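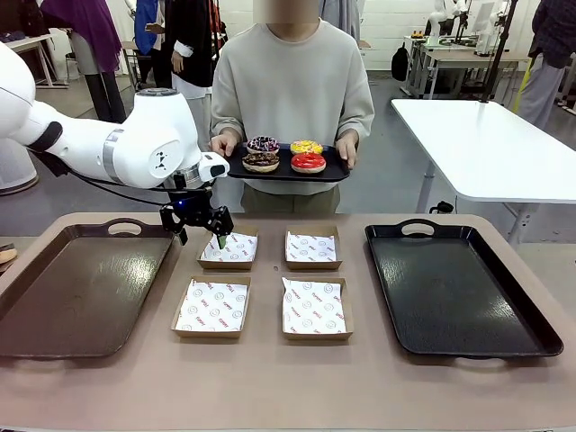

Packing a box of donuts takes a trained employee very little time, and for most of its history Sondala saw no reason to study it. The company supplies baked goods to offices, hospitals and conference centers from its site on the Hatley road, and its attention went to the ovens, the glazing line and the delivery vans. Packing was handled by whoever was on shift. Orders were read from a printed sheet, boxes were lined by hand, and the assortment was checked by eye before the lid went down.

That arrangement held while a typical morning meant 600 donuts. When the company took on the Llewellyn hospital group as a customer, the figure rose to 2000, and the packing tables became the place where orders were delayed. Staff who had been hired to decorate were spending half of each shift bent over cardboard. Complaints of sore wrists and shoulders became a regular item at the monthly safety meeting.

The program that followed was placed under Joaquim Esteves, the operations manager, who had spent eleven years on the floor before moving to an office. His first decision was to keep the work on tables of ordinary height, with people standing at them. A fully enclosed packing cell had been priced and rejected. "We would have had to rebuild the room for the machine," Mr. Esteves says. "Our orders change until five in the morning. I wanted people close enough to deal with that."

Development has taken place in a separate workroom, away from the production kitchen, using robotic arms fitted with two-finger grippers. The task is limited by design. A person brings the glazed donuts on a tray and sets out the lined boxes; the arm is responsible for the transfer from one to the other. Trays, boxes and paper are the same kinds used in daily service, a point on which the packing staff insisted. Early trials had been run with plastic donuts in unlined containers, and the results told the company little. Glaze sticks. Wax paper lifts and folds under a fingertip. A donut with sprinkles does not behave like one with a smooth coat.

Much of that knowledge came from the packers themselves. Employees were invited to spend part of their paid hours in the workroom, and 50 of them have now done so. They were asked to show how they hold a soft item, where they place the first piece in a box, and what they consider a spoiled top. Their remarks were written down in a log, which by November had reached 669 entries. Some are technical. Others concern the height of the table, the glare of the overhead lights on the trays, and the fact that left-handed staff set out their boxes differently.

The effect on employment has been the most closely watched question. Sondala has given a written undertaking that no packing position will be removed while the program is under trial, and that any employee whose duties change will keep the same rate of pay. Staff representatives accepted the undertaking but asked for a clearer account of what would come afterward. That account has not yet been given. Management's position is that it cannot describe jobs it has not yet seen in practice.

What can be described are the changes in the trial shifts. Packers assigned to work beside an arm spend more of their time preparing trays, inspecting finished boxes and correcting orders. They lift less. They also report that the work is quieter and, for some, less sociable, as two people who once shared a table may now stand at separate ones. Several have asked that the stations be placed in facing pairs – a request the company has agreed to for the next round.

Training has presented its own difficulties. The first course lasted two days and was taught largely from slides. It was replaced by a shorter session at the table, in which each employee learns to stop the arm, clear a dropped item and start again. Stopping is taught first and repeated most often. Supervisors had noticed that new participants hesitated to interrupt the machine, even when a box was plainly going wrong.

A second site, at Uddale, is expected to receive two stations once the present trial has closed. It is a smaller bakery with a crew of long service, and its manager has asked that packers from the main site, and no one from the engineering group, lead the introduction. Mr. Esteves has approved the request. He has also asked that Uddale keep its own log from the first morning, in whatever form the crew finds convenient.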